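Packaging and Everyday Use
Unit 4: Closures and the older user
Course handout, revised 08/06/2025
Tutor: Seraina Lüthi

This unit follows the session on glass and tin held in May. Students are expected to have read the set chapter by Hubert Wyss on household storage before the seminar. Copies are held at the issue desk under the course code.

1. Background

A closure has two duties that pull against each other. It must keep the contents in and the air out, and it must let the buyer reach the contents without a tool. For much of the last century makers gave most of their attention to the first duty. Complaints about the second were treated as a matter for the kitchen drawer, where most homes kept a rubber cloth, a blunt knife or both.

The force needed to start a lid turning is called the opening torque. It depends on the width of the lid, the liner, the thread and how tightly the lid was put on at the works. A wide lid gives the hand more leverage, but only if the hand can reach round it. Users with small or stiff hands may find a wide lid harder than a narrow one – a point often missed in first-year essays.

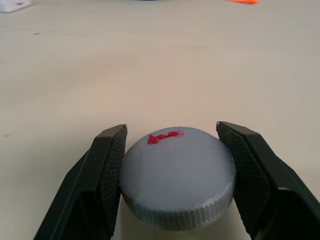
Grip is the second matter to consider. A smooth wall asks the user to squeeze hard, and squeezing is the very action that painful joints make difficult. Fine upright ridges set close together, as on the side of the grey cap shown, give the fingers something to press against when turning. Their depth should be judged with care, as deep ridges can hurt thin skin.

2. Seminar task

Work in pairs. Each pair will receive one closed container from the Grorell set and should prepare a short report covering:

the width of the lid and the surface of its side wall
the grip a user would be likely to choose
one change that would make opening easier, with its likely cost to the seal

Reports should not exceed two sides. The seminar carries 15 marks out of the 25 given for this unit – the remainder is for the reading log.

3. Further reading

Haslinger, K., Hands and Handles, chapters 2 and 3
Rüegg, D., The Stubborn Jar, chapter 19

Questions about the reading log should be sent to Ľudovít Mikuš at the course office.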